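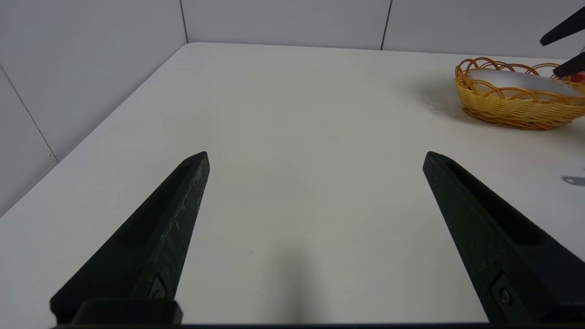 3.2 Surface finish and perceived glare

Of all the parts of this study, the work on tabletops gave us the most pleasure, and it also produced the result we least expected. Most advice on desk lighting deals with the lamp. It says where to put it, how high to hang it and what sort of bulb to buy. The desk itself gets a line or two, usually a warning against gloss. We wanted to know how much a matt white top matters to someone who has to read at it for a whole afternoon, and whether two tops sold under the same colour name would feel the same to the reader.

We tested four finishes. Gistano and Guken are both matt whites, Engebretsen is a satin white, and Visuvitz is a pale grey with a fine texture you can feel with a fingertip. Every top was lit from overhead with the window blinds down, first with a warm lamp at 100 lux, then at 1000 lux with the same lamp, and last with a cool lamp at 1000 lux. Readers sat in an ordinary office chair and worked through printed pages of plain prose, stopping whenever they liked to mark their comfort on a paper scale. We let them move the page about, as people do at home, and this turned out to be a very good decision!

Figure 3 shows a white top with a smooth, matt finish. Even on a plain surface like this the white is uneven: slightly cream toward the middle, and a cooler grey-white toward the left and right. We had half expected our readers to ignore shifts of this kind. They didn't. Several remarked (without being asked) that one part of the desk felt "warmer" than another, and slid their pages across to it. At the low light level almost everyone stayed where they had started, but at 1000 lux the drifting was plain to see on both matt whites, and it was stronger under the cool lamp.

Figure 3. A white tabletop with a smooth, matt finish.

The satin top behaved quite differently. Readers on Engebretsen also moved their pages, but they did so to get away from the reflection of the lamp, and they tilted the paper as well. Comfort scores fell steadily through the session. On Visuvitz hardly anyone moved at all, which pleased us, though some readers found the grey gloomy at 100 lux and said so in strong terms.

The two matt whites scored so closely that we can't separate them. This is good news for anyone fitting out a library or a study room, as the cheaper top will do the job just as well. We did try a short run at 4000 lux, using Gistano only, and stopped it early when readers began to squint. Those scores are left out of the tables.

A wider range of greys would be well worth testing, and so would older tops with some wear on them. Section 3.3 takes up the colour of the paper.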